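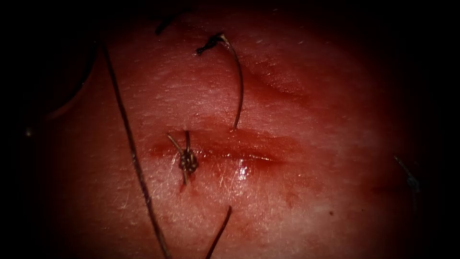

Is the suturing cell ready for unattended practice runs?
Not until the wrist cables hold their tension for a full shift, and the current set gives up well before lunch.

Progress report, May. Rondolstead bench, Husoditz project. Prepared for Rūta Lapiņa.

The grant pays for a cell that ties stitches. So far it has mostly paid for cables. Both needle drivers went back on the arms with new ones, and Tarmo Kalniņš re-zeroed the jaws twice, the second time because I had leaned on the first arm. Grip now repeats to 2 newtons, against the 5 we had all quietly got used to.
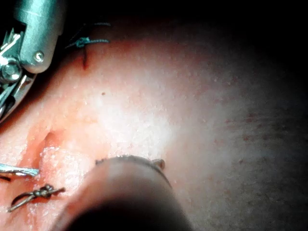

Cleaning takes longer than the plan allowed. Thread lint works into the jaw hinges, and the procedure we wrote in the proposal (wipe, inspect, proceed) was evidently the work of optimists. We now flush the wrists every 200 stitches and put one drop of oil on each pivot. The Kļaviņa workshop is making a flushing stand. It was due Wednesday and has been due Wednesday before.

The log stands at 58 faults, most of them dropped needles. Zevon, our scheduling software, files each one as "operator absent," including those where the operator was sitting there swearing at it.
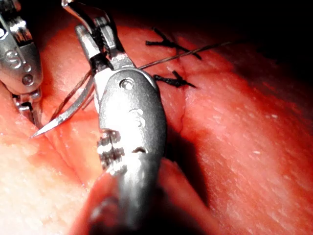 Handing the needle from one arm to the other remains the weak step. Slack in either wrist shows up there first, so Tarmo checks both before every run and writes the figure on the cover.

Next period: a spare cable set, up to 2,000 stitches on the current jaws, and a lock for the calibration menu. I have asked not to be given the code.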